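Right, a small moan about shopping apps, in bits. Might take me a few posts, kettle's on.

I tried to get through the whole of May without ordering anything online. Groceries, light bulbs, birthday cards, the lot, all from actual shops in Remholm. Made it to teatime on day four, when the shower hose split.

What I noticed in those four days is how much I've stopped asking people things. I used to go into Hashmi's for a washer and come out knowing which washer, and why the last one leaked. Now I read 784 reviews by strangers and still buy the wrong size.

Went in for the hose in the end. Wajid Cheema on the counter looked at my photo and said mine was a half inch and I'd been about to order a three quarter. Took him two seconds!

Then there's Pandongate. I've been a member for years - free delivery, the films I never watch, the "saver" club. I went back through my orders and there were 227 of them in a year. I don't remember wanting most of it.

Cancelling took five screens. One of them asked if I was sure I wanted to lose my benefits. One offered me up to 700 points to stay. Points for what? It didn't say.

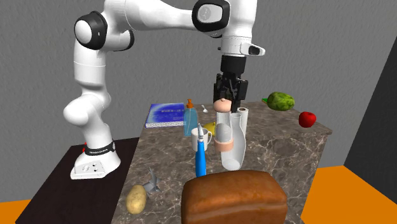
And the sellers get squeezed too. My friend Jaanus Grīnberga sells Misa lamps through them, and between the listing fee, the storage fee and the fee for being seen at all, he says he earns less per lamp than he did on a market stall in the rain.

He can't leave though, that's the bit that gets me. His own website had 2,664 visitors last year and nearly all of them went off and bought the lamp on Pandongate anyway (I was one of them, sorry Jaanus).

So I've bought the next one off him direct. It cost a bit more and he dropped it round himself, stayed for a cuppa and told me I'd put the last one together upside down.

Membership runs out at midnight. If anyone knows a decent place for printer ink on foot, shout.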